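Chapter 7
Soup, Stew, and the Shared Pot

What you will find in this chapter
Why people all over the world boil food in water
How a broth gets its flavor
What thickens a soup, and when to add it
Three soups to make and compare

Words to know: broth, simmer, starch, roux, gelatin, skim

Start with a cup of water. It has no taste to speak of, and you could drink it all day and still be hungry. Now drop in an onion, a carrot, a few bones, and a pinch of salt, put a lid on, and come back in three hours. The kitchen smells wonderful, the water has turned gold, and you have supper! Almost every cooking tradition we know has found its way to this same trick, and cooks have been arguing over the details ever since.

Soup is also one of the best places to learn how cooking works, since so much goes on in a single pot. Salt moves in and out of the vegetables. Starch grains swell and burst. The tough tissue in a cheap cut of meat slowly melts into gelatin, and that gives a good broth its silky feel. You met some of these changes in Chapter 3, when we looked at beans and rice. In this chapter they all happen at once.

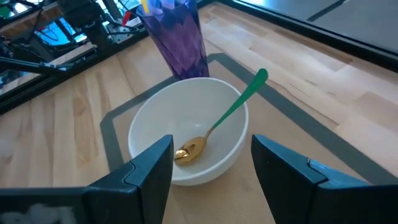
Figure 7.1 A deep bowl and a spoon.

Look in any kitchen cabinet and you can guess what the family eats. Deep bowls keep soup hot longer than wide, shallow plates do, because less of the surface is open to the air. (Try it yourself in Activity 7A, with a thermometer and a lot of patience.) The shape of the spoon matters too. A round one is made for sipping from the side, a pointed one for sipping from the tip, and in many places people skip the spoon for the broth and lift the bowl.

The Banville pot

In the river town of Banville, cooks still make a fish soup that was first written down in 1892, in a handwritten book kept by the Ultesby boarding house. The recipe feeds 100 and takes up less than half a page. It calls for "fish as caught," potatoes, milk, and "an onion for every two men." No times are given and no temperatures. The cook was expected to know!

We love this recipe for what it leaves out. How would you know when the potatoes were done? How would you keep the milk from curdling? By the end of the chapter you should be able to fill in the missing steps, and you will get the chance to do it in the Skyrme kitchen exercise.

Boil or simmer?

Water boils at 212 degrees Fahrenheit at sea level. A simmer is a little cooler, with small bubbles rising lazily at the sides of the pot. A hard boil knocks bits of fat and protein around until the broth turns cloudy. A simmer lets them float up, where you can skim them off with a ladle. Neither one is wrong. Some of the richest broths in the world are boiled hard on purpose, so that the fat mixes in and the liquid goes milky white.

READING
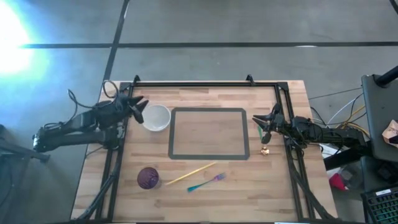 By the Flilier Food Studies Writing Group

My grandmother's table

My grandmother made barley soup all winter long, and she never measured a thing. The barley went in by the fistful. The carrots were whatever the cellar had left, which by March meant small ones with whiskers. She tasted from the pot with the same dented spoon, frowned, added salt, tasted again, and frowned a little less.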